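Storing knitting wool in a spare room that gets damp?
Posted in Home and Crafts

Pennyroyal_K

Hello all, hoping someone can help before I lose my mind. I've got 200 balls of wool (yes, I know, my sister has already had words) and we moved in November to a place with a small back bedroom that I've claimed for crafts. It's lovely and light, but it faces north and the outside wall gets that clammy feel in the mornings. I opened a bag of merino last week and it smelt like an old tent.

At the moment everything is in the cloth cubes it came over in, stacked against that wall. I was going to buy plastic tubs with lids, but I've read in one place that wool has to breathe and in another that it must be sealed up against moths. Which is it? I've also got my eye on a Vuven dehumidifier but I don't want to spend the money if moving things about would do the job.

Also, can the smelly merino be saved? It was meant for a cardigan and I can't get the same shade again.

Aiman Harahap

Get it off that wall first, today if you can. Cloth against a cold outside wall will soak up damp whatever you do with the rest of the room. Mine went on open shelves on the inside wall, with a hand's width of gap behind, and I've had no trouble in 2 winters.

As for tubs, I use them, but only once the wool is properly dry. If you seal in damp wool you've made a little greenhouse. What I do is leave it spread out in the warmest room for a few days, then pack it in lidded tubs and open them up every month or so to have a sniff. Moths can't get in, and if anything smells off I catch it early. Cedar balls are nice but I wouldn't rely on them - mine lost their scent and I forgot to sand them.

I'd hold off on the dehumidifier until you've bought a cheap humidity meter. Leave it in there for a week and write down what it says morning and evening. If it's sitting above 60 most of the time then yes, get one, and keep the door shut while it's running or you'll be drying the whole landing.

The merino should be fine if there are no spots on it. Wind it into loose hanks, tie them in a few places so they don't tangle, soak in cool water with a bit of wool wash and a splash of white vinegar, press it out in a towel and dry it flat. Don't wring it! Might need two goes.

Plain walls and a wiped-down white table are what I'd go for in a craft room, you can spot a moth a mile off.

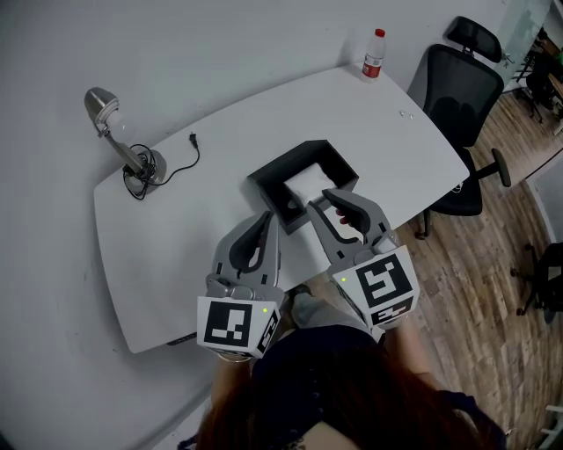
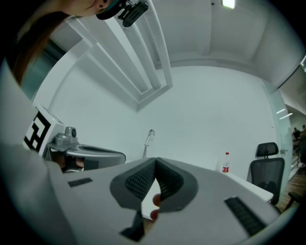
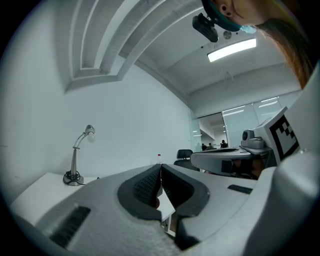

The first one has the table with the rounded corners.

bobbin603

just bung it all in the loft, wool is tough, sheep stand in the rain don't they

Pennyroyal_K

Thank you Aiman, cubes are off the wall and the meter is ordered. Bob, our loft has mice so I'll pass on that one. Merino is having its first soak now and the water has gone a very odd colour.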